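Participants wanted: teaching a robot arm by hand and by remote control

The Clisora project in Saltinton is looking for 25 adults to take part in a study on how people teach a robot simple table tasks. You do not need any experience with robots or computers.

Our first study compared two ways of teaching. In one, the person held the arm and moved it through the task. In the other, they steered it from a desk with a handheld controller. We recorded 802 attempts and kept 800 for analysis. People learned faster when they held the arm, but the controller gave smoother movements, and the robot copied those more reliably. All the people in that study were students. We now want to know if the result holds for a wider range of ages and jobs.

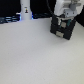
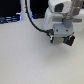
The arm with its two-fingered gripper over the table.

Each person comes for one visit of two hours, with a break halfway. You will teach three tasks using both methods: picking up a cup, stacking blocks and folding a cloth. Afterwards there is a short questionnaire and a chat with Miyuki Kawaguchi, who runs the sessions.

You can take part if you are 18 or over, can sit at a desk for 30 minutes at a time and have normal or corrected eyesight. Left-handed people are very welcome, as we had only four last time.

You will be paid £25 and we refund local bus fares. You may stop at any point and still be paid.

To apply, write to Rodrigo Matos at the Clisora office by September 14, 2018, giving your age, your job and the times of day that suit you.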